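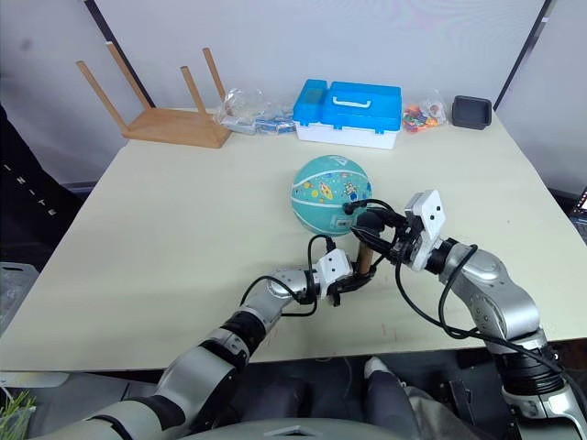
Salian Kit Pages, No. 10

Salian two-arm teaching set

I've been looking after the Salian page since May, so if you've written in with a question about the two-arm set, it was probably me who answered (or forgot to, sorry!). I've rewritten the whole thing because the old page read like a parts list and half of you were asking what it's like to use.

So. You get two arms on one body, a gripper on each arm with a small camera over it, and the bits you need to drive them yourself. You move, the arms move, and the Kultunix recorder saves the lot: joint positions, gripper opening and all the camera views on one clock. Do the job a good few times and you've got something to train on. There's no code to write at the teaching stage, and I'm very glad of that.

Two ways to teach

By hand is the one I'd start with. Put the arms in soft mode, take hold just behind the wrist and walk them through the job. It feels a bit like helping someone into a coat. It's good for slow work and for getting a feel for how far each arm will reach before the elbow complains. The drawback is that your own hands end up in the camera views, and you'll want to think about that before you record a big batch.

By remote is what most people move on to. You hold a pair of leader handles and the arms on the table copy you. Your hands stay out of the way and the recordings come out cleaner, but it takes some getting used to, mostly because you can't feel the table. I put a gripper into the tabletop more than once in my first session. Go slowly and use the speed limiter, that's what it's for.

What we practise on

The demo bench at Fulledby has a cream table and a row of odds and ends along the back: an upturned stool, a toolbox with a blue lid, a couple of clear bags of small things, a little black tray. In the middle there's usually a child's basketball, a teal one with cartoon pictures all over it, and I'm really fond of it as a teaching object. It's round, it wants to wander off, and you can't cheat by pinching a corner. You have to bring both arms in and think about where each one is going, which is the whole point of buying a set with two.

Short sticks and bits of tube are the other thing worth having. Holding a stick upright between two grippers sounds like nothing at all, then you try it by remote and find your left hand has drifted while you were watching your right. Brilliant practice, and cheap too!
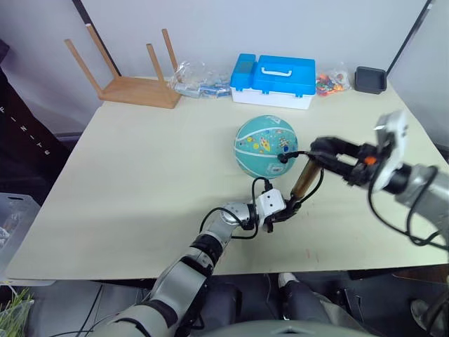
Both arms in close to the ball, Fulledby bench.

How many goes do you need?

I get asked this more than anything. For a simple job with one object I'd record around 100 goes, and I'd move the object a little between them so you aren't teaching one exact spot. Do them in batches of 10 and have a stretch. Your driving gets sloppy when you're tired and you will see it in the recordings, believe me. Throw out the bad ones the same day, while you still remember which they were.

Setting up

The set arrives in 3 boxes and the body is the heavy one, so get a second person. Bring it right up to the near edge of your table. I like a pale, plain top with no pattern, though shiny ones can be a pain under strong lights. Run the soft-mode check before anything else.

Keep an eye on the cables. They loop around the arms and over the grippers, and they need slack for the wrist to turn. Clip them too tightly and the wrist will stop short; leave them too long and they'll brush against whatever you're reaching for. I leave a loop that I can get my hand through.

What's in the boxes

Body with both arms fitted
Grippers and gripper cameras
Leader handles and stand
Kultunix recorder with the licence
Cable clips (you'll lose some, spares are on the parts page)

Not included: table, screen, ball.

Buying or trying one

Starkholm handles orders and repairs, and there's a form on their page for schools and labs that want a quote. If you'd like a go first, the Fulledby bench is open to visitors on Thursday afternoons. Book a slot, wear sleeves that won't catch, and bring your own object if you've got an awkward one. I'd love to see it.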